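4. Setting up the under-sink water filter

The Rotus 2 filter connects to the cold water line only. Do not connect it to the hot line or to a line fed by a water heater. If the kitchen has a single shutoff valve serving both the sink and a dishwasher, fit the tee on the sink side of the valve.

Allow one hour for the work in this section, plus flushing time. Clear the floor in front of the sink and the walkway leading to it before you carry anything in. Lay down a towel. A small amount of water will run out of the supply line when it is opened, even with the valve closed.

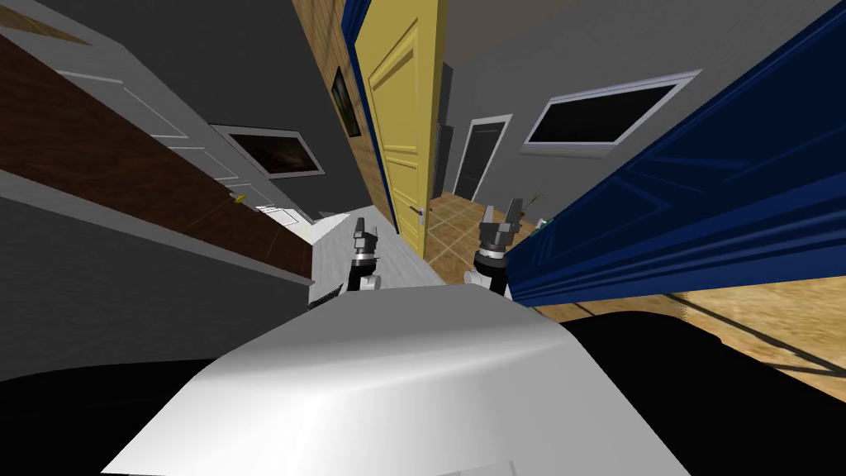

4.1 Before you start

Check the carton against the packing slip. It should hold the filter head, one cartridge, the mounting bracket, two bracket screws, the Itow tee fitting, a length of tubing, and the wrench. The dispensing faucet is packed separately in its own sleeve. If you ordered the kit without a faucet, skip section 4.4 and connect the outlet tubing to your existing filter tap.

You will also need:

A drill and a pilot bit
An adjustable wrench
A pencil
A bucket
A sharp knife for the tubing

Note: Use only the tubing supplied or Dunico replacement tubing of the same size. Tubing of other sizes may seem to fit and then leak under pressure.

4.2 Mounting the bracket

1. Choose a spot on the side or back wall of the sink cabinet. Leave 7 inches of clear space under the filter head so the cartridge can be turned and dropped out later.

2. Hold the bracket level and mark both screw holes with the pencil.

3. Drill pilot holes. Check how thick the cabinet wall is first -- the supplied screws are too long for thin panels, and you may need shorter ones from a hardware store.

4. Drive the screws until the bracket is snug. Do not overtighten.

5. Slide the filter head onto the bracket from above until it clicks. The arrow marked IN must point toward the supply valve.

CAUTION: Do not mount the filter on an outside wall in a house that is left unheated in winter. Water that freezes in the head will crack it, and this damage is not covered by the warranty.

4.3 Fitting the tee and inlet tubing

1. Close the cold water valve under the sink. Open the sink faucet to the cold side and let it run out. Leave it open.

2. Put the bucket under the valve. Unscrew the faucet supply line from the valve.

3. Thread the tee onto the valve by hand, then give it a quarter turn with the wrench. Make sure the rubber washer is seated inside the tee.

4. Thread the faucet supply line onto the other end of the tee in the same way.

5. Cut the tubing squarely with the knife. An angled or crushed end is the usual cause of a drip at this joint.

6. Push one end of the tubing into the tee until it stops, then pull back on it lightly. It should not move. Push the other end into the IN port of the filter head.

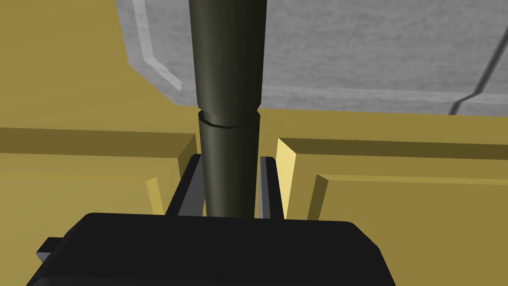 Page 40

4.4 Fitting the dispensing faucet

The faucet needs a hole in the sink deck or countertop. Many sinks have a spare one under a sprayer or a blank cap. Drilling a new hole in stone, cast iron, or porcelain should be left to an installer.

1. Slide the base plate and rubber gasket onto the faucet stem.

2. Set the stem through the hole. From below, add the spacer, the lock washer, and the nut, in that order.

3. Turn the spout to the position you want and tighten the nut. It helps to have a second person hold the faucet from above.

4. Push the outlet tubing onto the stem, and the other end into the OUT port of the filter head. Leave enough slack for a gentle curve. A tight bend will cut the flow.

4.5 Installing the cartridge and flushing

1. Remove the cap from the cartridge. Do not touch the two sealing rings.

2. Line up the mark on the cartridge with the mark on the head, push up, and turn to the right until it stops.

3. Close the sink faucet. Open the cold water valve slowly, half a turn at first, and look at each joint. If you see a drip, close the valve and reseat the tubing.

4. Open the valve fully, then open the dispensing faucet. The water will sputter and may look gray. Let it run until it is clear, then for ten minutes more. Do not drink this water.

5. Close the faucet and check all joints again, then once more the next day.

Write the installation date on the label and stick it where you will see it. The inside of a cabinet door works well, and so does the underside of a wall cabinet near the sink.
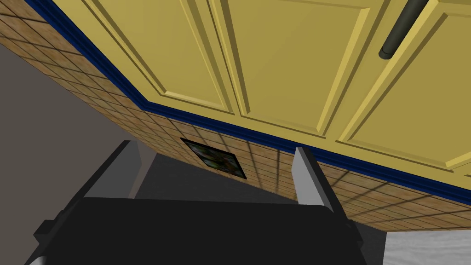
Replace the cartridge every six months, or sooner if the flow drops or the taste changes. A cartridge fitted in December is due in June. The replacement part is Kingi cartridge 694. Older cartridges with a gray collar do not lock into this head and should not be forced.

If the filter will be out of use for more than two weeks, close the cold water valve and open the dispensing faucet to let the pressure off. When you return, flush for ten minutes before drinking -- longer if the water has an odor.

Section revised April 7, 2023. Text: Ditte Nørgaard. Technical review: Halvard Engström.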